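Old Towers, Open Lids: A Talk With Lalit Semwal

Lalit Semwal can tell you where he was when he first took the side off a computer. He was eleven, it was June, and the computer belonged to his uncle, who was out buying mangoes.

"I got the panel off and I just stared," he says. "I thought it would be full of, I don't know, one big thing. And it was a little city in there!"

He now teaches the evening hardware course at Tokville, a repair school with a long waiting list and very good coffee, and he still talks about the inside of a desktop tower the way other people talk about a favorite street. I went to see him to ask why anyone should learn on these big old machines when most of us carry laptops. 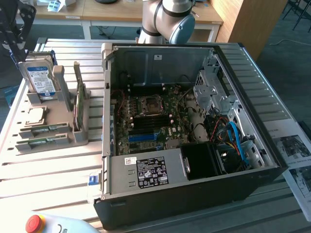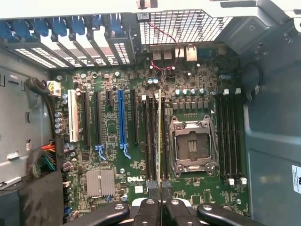 Dell towers on their sides with the panels off and the green motherboards facing up.

"Because you can see everything," he says, before I've quite finished the question. "Everything has its own place, and you can get a hand in. With a thin laptop you spend the first hour on glue and tiny screws, and people go home thinking they're clumsy. They're not clumsy! Give them a tower and they're pulling parts by the end of the first class."

The course has taken 287 students through so far, and Semwal starts all of them the same way, with the case lying flat and the power cord in another room. They spend a while just looking. Then comes the memory, which he loves to teach because the part is cheap, the slot is easy to find and the result is something you can hear.

"The click," he says, and he's grinning already. "You line up the notch, you press down evenly at both ends, and there's this click. I've seen grown adults cheer. One man did it again, took it out and put it back, just to hear it."

He is more careful about the processor. The socket on a board like this has a metal frame that swings open, and once it's open he wants fingers kept well away from the contacts underneath. The chip goes in flat, with no pushing at all. "If you feel like you need to push, stop and look at it again. It's turned the wrong way, nine times out of ten."

I asked him about the cables, since that is the part that always scares me. He laughed. Power wires come in red, yellow and black, data cables might be bright blue or red or whatever the maker had that year, and it all looks like spaghetti the first time. His rule is to follow one cable from end to end with a finger before unplugging anything, then draw it. The drawings are terrible, he says, and they work beautifully.

Santosh Mishra took the course two years ago and now runs the parts shelf. He came over while we were talking, holding a hard drive, and got pulled into it. What did he like best?

"The expansion slots," he said. "You look at a row of them, different lengths, different colors, and you can sort of read what people wanted from a computer back then. A white PCI slot next to the long black ones, I love that. Somebody had an old sound card they weren't ready to give up."

Semwal disagreed at once, and warmly. For him it's the drive cage, all that bent and punched metal that most people never look at twice. They went back and forth on this for some time, and I can report that neither one gave an inch.

Most of the finished machines go on to Lirkach, the homework club across the river, with a fresh drive and as much memory as the shelf can spare. Mishra delivers them himself and stays to help plug them in. The kids want the lids off too, he says, and he usually lets them look.

The next course is already full, but Semwal keeps a list, and he'd like more people on it who think they're bad with their hands. "Bring me those," he says. "They're so much fun to teach."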